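Does anyone know how rent gets set in the new Grunach building?

Yvonne Ellwood
Oct 19, 2022
I just heard that Grunach is putting up 167 apartments next to the old Vitier lot, and I'm so excited – I've wanted to live down there for years! Part of the money is a city loan, so some units have to be kept affordable. Does that mean a lower rent for good, or only at the start? And can I apply before it opens?

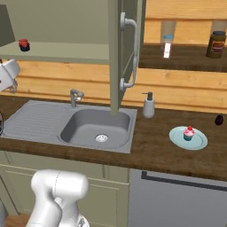 Kitchen sink and wood-grain countertop

Dagmar Baláž
Great questions! I rent in the Moldovan building, which had the same kind of loan. Our rents are capped for 12 years, and the cap stays with the unit, so it doesn't matter who moves out. Ask Grunach for the loan agreement – ours spelled out everything, even parking. The list for our place opened six months early and I got a two-bedroom. I love it here!

Otakar Šindelář
they said March for the list but call and check

Štěpánka Kuruc
Bring pay stubs and last year's tax return. Pusness handles the applications and they do answer the phone!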